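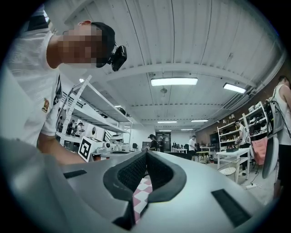 Teto canelado branco e estantes metálicas na oficina da Lund.

Leitura: 2 minutos

Quem entra na oficina da Lund, em Nunville, repara primeiro no teto. A chapa canelada ficou à vista e foi pintada de branco, tal como a viga larga que atravessa a sala. A obra, de abril, custou quase 2.000 euros - mais do que as estantes.

As estantes são abertas, altas, de metal branco, e levam de tudo um pouco. Vieram da Plilent, com prateleiras de 60 centímetros de fundo. As mesas ficam à frente, para que o material passe da prateleira ao tampo sem atravessar a sala.

Relacionados
Tisen: um armazém de 600 metros quadrados
Arrumar em altura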